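Unit 4 handout: Wood countertops and other end-use surfaces
Instructor: Erhan Kozan

Read this before the shop session. It covers moisture movement, finishing and fastening. The calculations are on the separate sheet.

**1. Wood moves**

Wood takes on and gives off water as the air around it changes. Almost all of the change in size is across the grain. Movement along the length of a board is small enough to ignore in cabinet work. A top glued up from long strips will get wider in a humid summer and narrower by December, when the heat has been on for a few weeks.

Flat-sawn stock moves more than quarter-sawn stock of the same species. When you glue up strips, check the end grain before you spread any glue, and keep the face grain running one way.

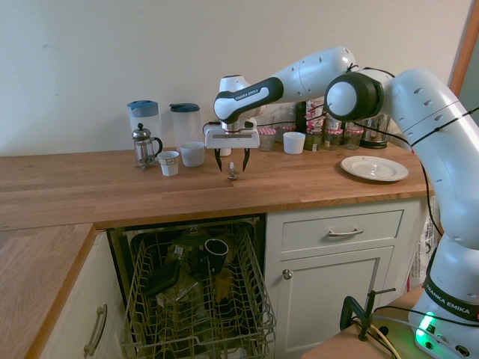 *Photo: Seo-ah Kang / Oltside*

**2. Fastening the top**

Never screw a solid top tight to the cabinet on all sides. Fix the front edge and let the back edge move. Three common ways to do this:

- slotted holes with a washer under the screw head
- figure-eight clips
- wooden buttons in a groove

Leave a gap at the wall. A backsplash can cover it, but caulk it to one surface only.

**3. Finish**

Oil soaks in and is easy to renew. Film finishes such as varnish keep water out longer, but a knife cut through the film lets water get underneath, and the repair means sanding a larger area. Finish the underside the same way as the top. A top sealed on one face only will cup.

Sanding order for the shop samples is 100 grit, then 150, then 220. Wipe off the dust between grits.

**4. Case: the Hustard kitchen**

The top was 122 inches long and had been screwed down at 13 points through round holes. It split near the sink in its first winter. Lim and Finau disagree about the cause. Lim blames the screws and Finau blames the unsealed sink cutout. Read both accounts in the packet and be ready to say which repair you would do first.

Reading for next time: packet, through page 20. Bring safety glasses.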